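Demonstration gathering at Oneo: questions we keep getting
Answers by Jolien Dierckx, Fendstead office. Last changed 2020-01-29.

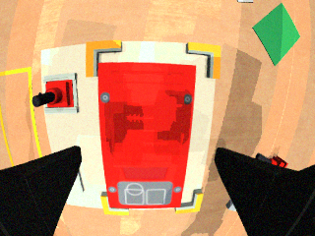 Do you really need people to drive the arm by hand?
For now, yes. We have tried letting scripts produce the examples and the learner picked up the scripts' bad habits. A person hesitates, overshoots and corrects. I'd like the learner to see that.

Why simulate it at all?
It's cheap, and resetting takes a keypress. I don't believe the claim that simulated practice carries straight over to a real bench. Rendered wood grain and a tidy shadow are not a workshop. Anyone quoting our simulator scores as if they were bench scores should stop.

How many examples do you have?
2311 recorded, of which 300 have been checked by a second person. Please use the smaller number in slides. Noboru Kobori disagrees with me on this and you are welcome to ask him.

Is more always better?
I doubt it. In May we added a big batch from one operator and the learner got worse at every start position he hadn't used. Nearly 19 hours of driving, mostly the same approach from the same side.

What about the red see-through panel and the black lever?
Several people have asked whether the learner "understands" that one has to do with the other. We have no evidence that it understands anything. It gets a view from above and the gripper's position, and gives back a movement.

And the green pyramid?
It isn't part of the task. We want to know whether the learner ignores things lying near the device. Tamara Văduva thinks it does. I have seen 17 runs, and that isn't enough for me.

Do you keep failed attempts?
Yes, marked as failed. Don't delete your own, however embarrassing.

Can I use the set for another project?
Ask Alasdair Jardine first. The Suvberg group took a copy without the failure marks and trained on the lot.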